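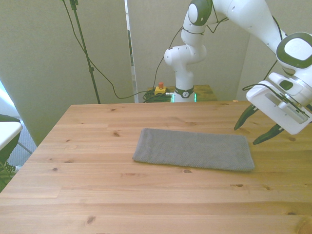 Wieso überhaupt längs falten und dann liegen lassen, fragte eine Leserin unter dem letzten Beitrag, Handtücher gehören doch gerollt, das spart Platz und sieht im Regal netter aus. Hm. Ja und nein. Ich hab jahrelang gerollt. Dann kam das schmale Fach im Bad, und seitdem falte ich wieder.

Kurz vorweg, bin auf dem Sprung: es geht um die grauen. Die von Nandale, im Dezember bestellt, 50 x 100. Die weißen sind aussortiert, waren eh nur noch Putzlappen.

Also falten. Früher einfach halb, nochmal halb, Stapel, fertig. Ergebnis: ein Klotz, der vorne übersteht, und die Tür vom Schränkchen geht nicht zu. Jetzt der lange Streifen. Erst der Länge nach auf die Hälfte, glattstreichen, dann nochmal der Länge nach. Nicht ziehen! Frottee verzieht sich sonst und der Saum steht hinterher schief. Ein Ende wird bei mir trotzdem immer etwas krumm, egal.

Wichtig ist der Tisch. Auf dem Bett wird das nix, zu weich. Ich nehm die helle Kiefernplatte, da ist genug Platz und die Maserung hilft sogar ein bischen beim Ausrichten. Kante an die Linie legen, fertig. Klappt natürlich nur, wenn man das Tuch nicht schräg hinwirft.
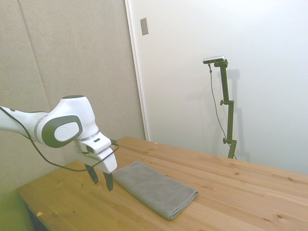

Wohin mit den Streifen

Zwei Möglichkeiten. Entweder so lassen und über die Stange hängen, dann ist die Faltung schon drin und im Gästebad sieht es ordentlich aus. Oder den Streifen noch dritteln und hochkant ins Fach. Mach ich mit den meisten. Saum nach hinten, runde Kante nach vorn.

Im Fach steht jetzt der Korb von Skirkis, vorher lagen sie lose und sind beim ersten Rausziehen umgekippt. Jedes Mal. Der Korb ist nicht schön, aber er passt genau rein und mehr muss er nicht können.

Waschen: ohne Weichspüler, die Tücher saugen sonst schlechter. Wer einen Trockner hat, kann sich das Ausschütteln wahrscheinlich sparen. Ich hab keinen, also vorm Aufhängen kräftig schlagen – und erst falten, wenn sie richtig trocken sind, auch am Saum. Da hab ich schon mal geschlampt und das ganze Fach roch muffig.

Die Waschlappen kommen nächstes mal dran, die liegen noch im Wäschekorb und müssen heute noch weg.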